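Category: Facilities Guides / Surface Care

Preparing and Maintaining Light-Colored Work Surfaces

Light-colored work surfaces are used throughout the Nirnatgate building for sorting, paper mounting and small repairs. A pale surface makes small parts easier to find, but it also shows ink, grease and dust sooner than a dark one. The following procedure applies to all shared surfaces and should be completed before each booking begins.

Remove everything from the work area, including pens, tape and loose paper. Small items should be placed in a lidded tray and labeled with the user's name. Wipe the surface with a dry microfiber cloth, working from the back toward the front. Crumbs and filings must be lifted before any liquid is applied, as they may scratch the finish.

Mix one capful of mild dish soap into a bucket of lukewarm water. Dampen a second cloth, wring it out well, and wipe in straight, overlapping passes. Do not spray liquid directly onto the surface. Rinse with clean water and dry at once with a towel.
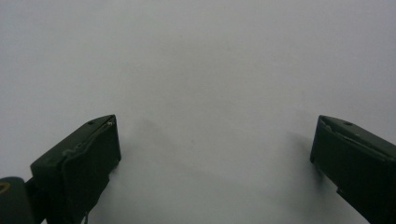 Pale finishes can hide a thin film of soap, and a second check is therefore required. Lower your head to the level of the surface and look along it toward a window or lamp. Streaks will appear as dull bands. Where they remain, repeat the rinse - without soap - and dry again.

Pencil marks may be removed with a white vinyl eraser. For ink, use a cotton pad with a little rubbing alcohol, test it first in a corner, and allow no more than 5 minutes of contact. Abrasive pads, bleach and acetone are not permitted on Rolanwood or Tekwood boards.

Allow the surface to stand for 20 minutes before laying out paper or fabric. Damage that cannot be cleaned, such as deep scratches or lifted edges, should be entered in the repair log and reported to Joana Veloso in Room 82. Replacement boards are ordered each March.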